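Dobrar papel para acalmar a cabeça: as minhas dúvidas

Outubro de 2020

Já perdi a conta aos artigos que me prometem serenidade através de um pedaço de papel. Primeiro foram os livros de colorir, depois os cadernos com pontinhos, agora é a dobragem. Dobra-se uma folha, respira-se fundo, e as preocupações vão-se embora pelo vinco fora. Desconfio sempre destas coisas, sobretudo quando trazem um kit à venda no fim da página.

O kit, neste caso, é o da Pruvimetti. Traz 20 folhas coloridas, um livrinho de instruções e uma espátula para marcar dobras que parece um pauzinho de gelado com ambições. Custou-me 11 euros, mais 2 de portes. A papelaria Doteo, que fica a caminho de casa, vende papel colorido avulso muito mais barato, mas sem a palavra "consciente" escrita na capa. Comprei o kit em maio e ficou na gaveta até à semana passada.

O livrinho começa por mandar preparar a superfície. Dedica-lhe uma página inteira. Quer uma mesa lisa, clara, "livre de memórias do dia". Uma mesa clara percebo: vê-se melhor onde acaba o papel. Das memórias do dia não sei o que dizer, a minha tinha migalhas.

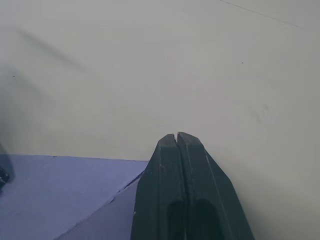
Superfície clara e lisa, com uma superfície azulada a um canto.

Passada a página da mesa, vem a escolha da cor. O livro associa cada uma a um estado de espírito, como era de esperar. O amarelo dá energia, o verde dá equilíbrio e o lilás, diz o autor, "convida à introspeção". Escolhi o lilás por um motivo mais pobre: era a folha de cima. Se houve introspeção, deve ter sido breve. O que há a dizer do lilás claro é que os vincos se veem mal com luz de teto, e isso o livro não menciona. Acabei por dobrar de lado, com a cabeça quase encostada à mesa, numa postura que nenhum terapeuta recomendaria.

Também não me convence a conversa da precisão. "Junte os cantos com suavidade", manda a instrução. Mas com suavidade o papel foge. É preciso segurar de um lado e puxar do outro, e ainda assim há sempre um canto que sobra um milímetro. Quem já embrulhou presentes conhece o problema. A diferença é que no embrulho há fita-cola para esconder o mal feito, e na dobragem consciente a fita-cola é, suponho, uma falta de caráter.

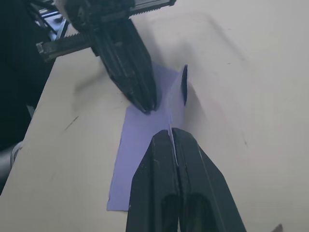

Folha lilás na mesa branca, segura de um lado e do outro.

Experimentei três modelos do livro. A caixa saiu caixa, mais ou menos. O barco saiu bem, mas barcos de papel faço eu desde a escola primária, por isso não dou o mérito à Pruvimetti. O terceiro chama-se "Stemov", e julguei que fosse uma flor ou um pássaro. É uma forma abstrata. Cheguei ao fim, comparei com o desenho e não consegui decidir se estava certo - o que, pensando bem, é uma grande vantagem para quem escreve o livro. 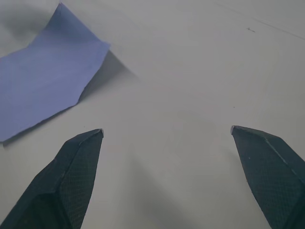 A minha maior objeção é ao que acontece depois de um erro. O livro diz para abrir a folha e recomeçar, como se o papel perdoasse tudo. Não perdoa. Uma folha com vinco e uma aba levantada, como a azulada que ali está sobre a mesa clara, já não volta a ser a folha lisa que saiu do pacote. Pode passar-se a espátula, pode pôr-se debaixo de um dicionário durante a noite (tentei), e o vinco continua à espera para puxar a dobra seguinte para o sítio errado. Para treinar, mais vale papel de rascunho.

Dito isto, tenho de ser justo. Numa das tardes estive uma boa hora sem olhar para o telemóvel. Não sei se foi serenidade ou teimosia, mas a hora passou. Talvez baste qualquer coisa que ocupe as duas mãos, descascar favas incluído - e as favas ao menos dão jantar.

Um leitor recomendou-me o método Woldemariam, que segundo percebi é parecido mas com folhas maiores e um livro de 121 páginas. Fui ver o índice. A preparação da mesa ocupa um capítulo. Fico pelas folhas que me restam no pacote, e quando acabarem passo na Doteo.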